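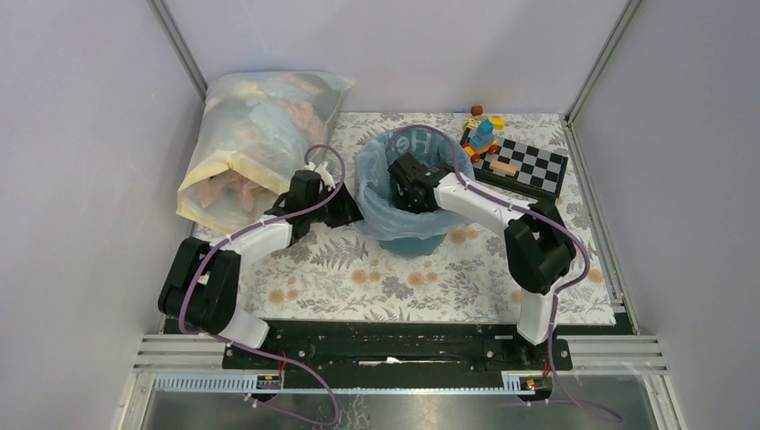
## Tedora countertop vacuum sealer, after three months

I bought the Tedora to replace an old Luveck that had stopped pulling air. It is a plain machine with two buttons and a lid that locks on both sides. The manual lists it at 115 watts, and the cord is long enough to reach the far end of my counter.

Sealing takes 9 seconds on the dry setting and a little longer on moist. I use it mostly for chicken thighs, ground beef and coffee beans. The seals have held in the freezer so far, apart from two bags of soup that I filled too high. Soup should be frozen in a tub first, then bagged as a block.

**Bags.** It takes Dovex rolls as well as its own. The Dovex ones are cheaper and a bit thinner – fine for meat, less good for anything with bones.

**Noise.** Loud. My neighbor Endang Chin has the Ginting model and hers is quieter, but it costs more and the drip tray doesn't come out for washing.

**Cleaning.** The tray lifts out and goes in the top rack. The foam gasket has to be wiped by hand, and crumbs get stuck in the corners.

The heating strip is rated for 1000 seals. Spare gaskets are sold in pairs. I would buy it again at the same price.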